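Budgeting for the Second Arm
What a small uniform service learned to put in an equipment request
By Padmavathi Salian
Oct 12, 2023

The first equipment request Subbarao Kurup wrote for garment folding had one line on it, the price of the arms. It was returned the same week. The request that was approved in the end ran to 18 lines, and the arms were the third largest.

Kurup plans equipment at Prolamley, which washes, folds and returns team clothing for schools and clubs. Most of the work is knit shirts and shorts in club colors. Washing and drying were bought as machines years ago. Folding was still budgeted as hours, and the hours went up every fall.

The plan now under way covers 2 stations. Each is costed on its own sheet, with a shared sheet for training, spare parts and power. Kurup keeps the sheets apart so that one station can be dropped without rewriting the other.

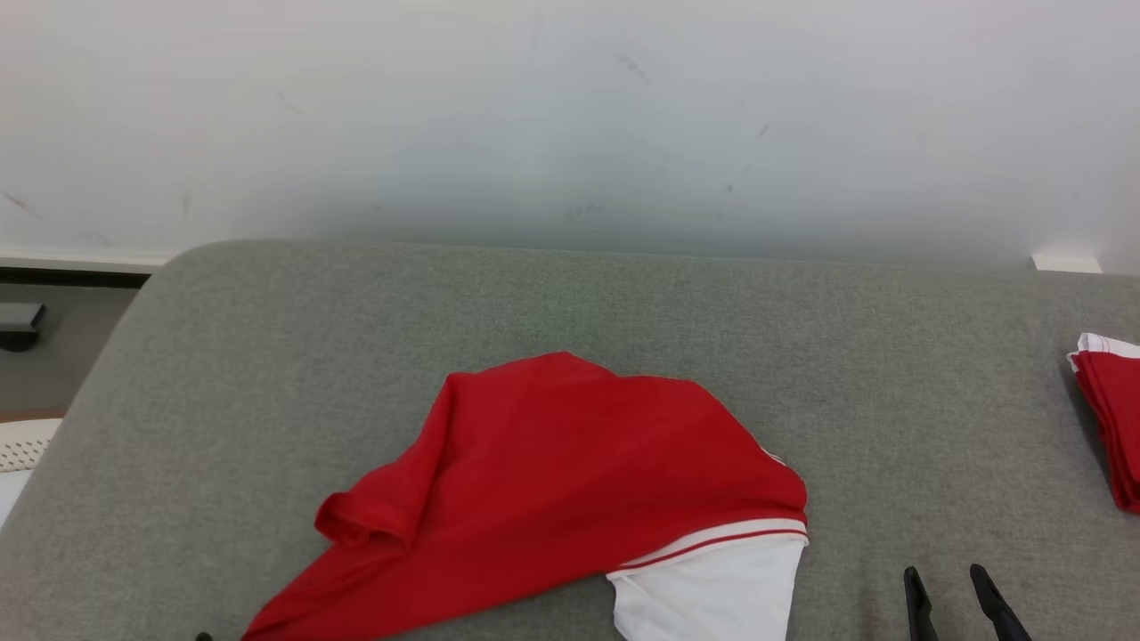 The largest line is labor to set the stations up and teach them the work. Kurup had assumed a vendor would include this. Tromard, which quoted on the arms, listed it as an option billed by the day. Langlois, the other bidder, included a fixed block of days and charged for anything past it. On paper Langlois was higher. Once the option days were added to the Tromard quote, the two were close enough that delivery date and parts supply decided the matter.

"You have to get both quotes onto the same form before you compare anything," Kurup said. "We made our own form and asked them to fill it in. One of them didn't like that."

The second largest line is garments. A station has to be tried on the stock it will handle, and club shirts with striped trim behave differently from plain ones. Prolamley set aside 300 pieces, charged to the project at replacement cost. Tiago Bettencourt, who runs the folding floor, argued for pulling them from worn stock, on the grounds that new knit is stiffer and gives a false reading. His view was adopted. The line was cut, though not by as much as he had expected, as a share of the worn pieces had to be replaced for customers.

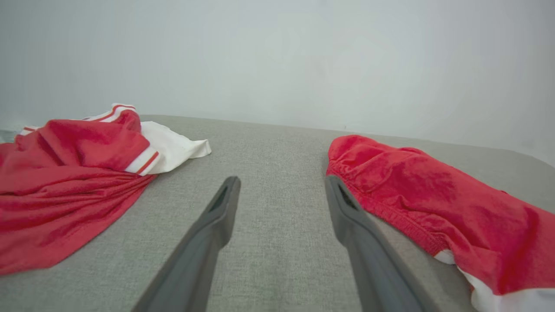 6 min read

Fingers are a line of their own. They are treated as consumables, in the same class as belts and filters, and bought in pairs. Kumaresan Rodrigues, the maintenance lead, asked that the sheet name the finger type, the mounting pattern and the lead time. A station that is waiting on a pair of fingers costs the same floor space as one that is running.

Cameras at the wrist are listed under spares as well. Rodrigues carries one complete unit with its cable. He does not stock arm joints, which go back to the maker under the service contract.

The work surface took more discussion than its cost deserved. A padded, fabric-covered top lets a fingertip press down a little to get under a hem. It also has to be cleaned, and the cover wears. The sheet allows for one new cover per station per year. A hard top would remove that line, and Bettencourt has asked for a trial of one before the next budget closes.

Software is rented. Curari charges by station and by month, with a lower rate after the first year. Krishnamoorthy Acharya, who reviews capital spending, moved the fee out of the equipment request and into operating cost, where it will be seen again every year. He also struck out the savings figure in the first draft. The replacement counts only hours removed from the schedule, and none of the hours moved to sorting or packing.
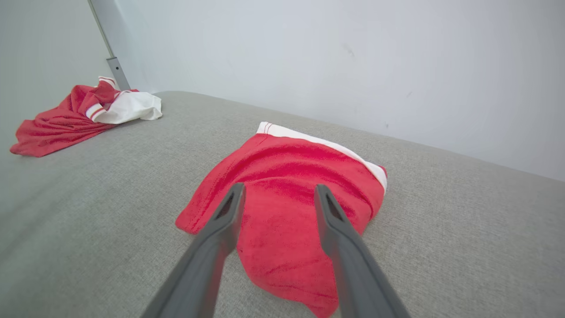

Page last changed: December 4

Acharya's other condition was a stop date. If a station has not met its target by then, the remaining setup days are not bought, and the arms are offered for resale at the value entered on the sheet. Kurup set that value low. He asked both bidders for a buyback price in writing and received one from Langlois only.

The target itself is stated in finished pieces per shift, with a finished piece defined as one that the packing table accepts without refolding. Pieces refolded by hand are logged against the station. The log is kept on paper for now, and the request includes a small sum to move it onto the floor system.

Station two is still unordered. Its sheet is complete except for the power line, which depends on which wall it goes against.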